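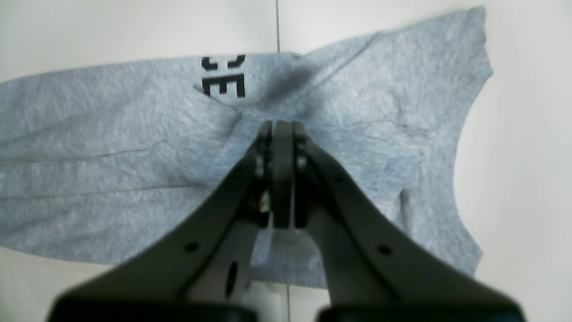

Gray t-shirt, white table, some black lettering. One of the keepers.

Filed under: Home & Hearth / The Diary

9/12/21

Woke at four with the conviction that I own too many things. This comes over me every few years, usually after I've had to find something. Last night it was the spare key to the shed. I went through the junk drawer, then the other junk drawer, then the shoebox in the hall closet that exists to catch what the junk drawers can't hold, and by bedtime I had nine keys laid out on the counter and none of them fit the shed. One of them I'm fairly sure opens my old place on Haltton Street, where I haven't lived in eleven years. I put it back in the drawer. You never know.

So today was going to be the day. I made coffee and a list. The list had columns. I have learned to distrust any list of mine with columns, but it was early and I was full of hope.

Started with the closet, as all the books recommend. I own several of the books. They take up most of a shelf and I didn't include them in the purge. The method in the one I like best is that you pile every piece of clothing you have on the bed so you can face the extent of the problem. I did this. I faced it. Then I needed to lie down, and there was nowhere to do it.

The t-shirts alone were a small hill. I don't remember buying most of them. T-shirts come to a person the way pens do. There's one from a fun run I signed up for and slept through, and one from the Drurnance hardware store, given out free the year they moved across the parking lot, which I guess they felt was an event. I kept both. I kept the gray ones as a group, on the theory that gray goes with everything, and then noticed that everything I own is also gray. My wardrobe goes with itself. From a distance I must look like weather.

By ten the giveaway bag held a belt, a pair of dress pants from a slimmer administration, and a scarf I've always resented. I was pleased with this and stopped for toast.

The kitchen went worse. I have a drawer of lids and a cupboard of containers and they have never met. I matched what I could on the floor, sitting down, like a kid with blocks. Then I found the Anghel, still in its carton. The Anghel is a bread machine. I bought it last January when I was going to be a person who has fresh bread, and I paid $70 for it, marked down, which should have told me something about how the other bread people were getting along. It has a paddle, a little window and a manual in three languages, and I read all of the English. By then it was past noon and I hadn't thrown anything away in an hour and a half. The Anghel is back in the cupboard. I moved it to the front, where I will see it and feel bad.

Lunch was standing up, out of one of the containers. No lid.

Afternoon was paper. I'd been dreading paper. I have bank statements from a bank that's now a place to get your nails done. I have the instructions for a VCR. I have every letter the Brakuditz apartment people ever sent me about the boiler, in order, with my replies, and I sat on the stairs and read the whole correspondence start to finish. I was very good in it. Around the fifth letter I really hit my stride. There was a paragraph about the word "promptly" that I would put up against anything in the library. They never did fix the boiler. I kept the folder.

The photos I didn't even open. I calculated once, on a rainy afternoon, that there are 3,000 of them in those boxes, and I believe a third are of the same lake.

Took the bag down to the donation bin before dark so I couldn't change my mind. It was a light bag. On the way I thought kindly of the scarf, which had been a present and was really quite warm, and I stood at the bin with the flap open for longer than looks normal. A man waiting behind me with a floor lamp cleared his throat. I let it go. Then he put the lamp down next to the bin, as it wouldn't fit through the slot, and drove off.

It's a good lamp. Brass, or something trying to be. It needs a bulb and the shade has a dent that you can turn to the wall. I have it here beside the chair as I write this, and I don't know how I was managing in that corner without it.

Still have not found the shed key. The mower's in there, and the grass is up past my ankles. Tomorrow I'll try the garage, if I can get the door open far enough to get in.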